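Ticket: Rendered previews time out on product pages after host move
Product: Estedeo publishing server
Component: thumbnail queue, preview cache
Reported by: Liliana Parisi, Kondby
Assigned to: Margus Žukauskas
Severity: 2
Status: Closed, fix applied on site

Description from reporter

We moved our Estedeo install to a new host over the holiday break. Since the move, pages with embedded renders load their text at normal speed but the previews come up as blank boxes. After 30 seconds the box changes to "preview unavailable". Reloading the page sometimes brings one preview back and loses another. Original files download fine from the media tab. Only the generated previews are affected.

What I have tried so far:
Cleared the browser cache on two machines.
Restarted the web service. No change.
Restarted the whole host. Previews worked for a few minutes, then stopped.
Ran the media check from the admin menu. It reported no missing files.

The page width is set to 800 in our template, same as on the old host.

Margus Žukauskas

Please attach the last part of preview.log and the output of the queue status page. Also confirm which user account owns the cache folder on the new host. A move done by plain copy often leaves the folder owned by the account that did the copying.

Liliana Parisi

Log attached. The line that repeats is:

worker 3: lock wait exceeded, job returned to queue

Queue status shows 198 jobs pending, 5 workers, all marked busy. The number pending has not gone down since this morning. The cache folder is owned by the service account, and I can create and delete files there as that account.

Margus Žukauskas

Ownership is fine then. Workers marked busy with no jobs finishing points to the lock files. Each worker writes a small lock file before it touches the cache, and the others wait for it to be removed. Two questions:

1. Is the cache folder on a local disk or on a network share?
2. Is the old host still running?

Liliana Parisi

1. Network share. It was local on the old host. Yung-ching Chang set up the share so that the backup job could reach it.
2. The old host is shut down.

Margus Žukauskas

The share is the likely cause. The default lock method depends on the file system reporting a delete right away. Many shares hold directory listings in a client-side cache for several seconds, so a worker keeps seeing a lock that has already been removed. With one worker this costs a short delay. With five it can stall the queue.

Please do the following, in this order:

Stop the preview service - not the web service.
Delete everything in the locks folder under the cache. Leave the cache itself alone.
Set lock_method to database in preview.conf.
Set lock_timeout to 2,000 (the value is in milliseconds).
Start the preview service.
Open a test page and paste the page text here as the server returns it.

Liliana Parisi

Done. Queue dropped to zero while I was writing this. New previews come up on the first load. Page text below, built on the standard news template.
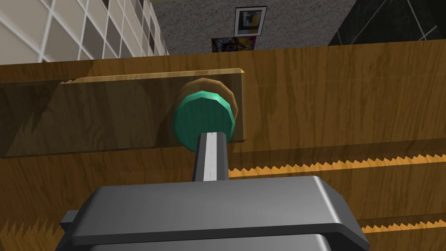
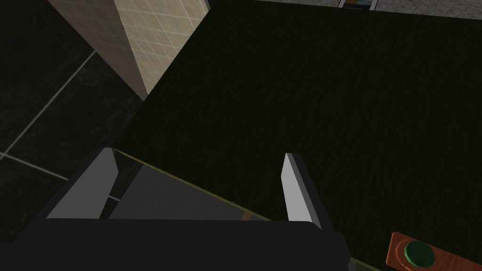

KONDBY TEST SITE, January 2020

This entry was written after the change of lock method. Body text follows the previews and should start below them at any window size. Links in the side menu should stay active while previews load. Tagged: test, media, do not publish.

End of page text. One remaining problem: pages that failed before the change still show "preview unavailable". New pages are all right.

Margus Žukauskas

Expected. A job that fails three times leaves a failure marker in the cache, and the server does not try again while the marker exists. Run the cache tool with the option to clear failed entries only. Do not use the full purge. It would rebuild every preview on the site and put a heavy load on the share.

Liliana Parisi

Ran it. Most of the old pages came back. The exception is the Soliman section, where every preview is still missing. The log now says:

source path not found, skipping

Margus Žukauskas

Different fault. Check the media root for that section. Sections created before the 4.x upgrade store an absolute path - later ones store a relative path, which is why the rest survived the move.

Mayuree Saengthong

Adding to this as I look after the Soliman section. The media root still had the path from the old host. I changed it to the relative form and saved. The media check did not flag it earlier because it reads the file table and never looks at the section settings.

Previews are back in the section, including the older archive pages.

Margus Žukauskas

Thanks. I have filed the media check behavior as a separate defect against the admin tools. It should test the section root before it reports a clean result.

Before I close: does the backup job still need the cache on the share? Previews can be rebuilt from the originals, so there is little point in backing them up. A local disk will also be faster.

Liliana Parisi

Yung-ching says the backup only needs the originals. We will move the cache back to local disk at the next maintenance window and leave lock_method as it is.

Margus Žukauskas

That is a supported setup. Stop the preview service before moving the folder, and check the owner afterward. Closing.

Resolution: lock method changed to database, stale locks removed, failed entries cleared, section media root corrected.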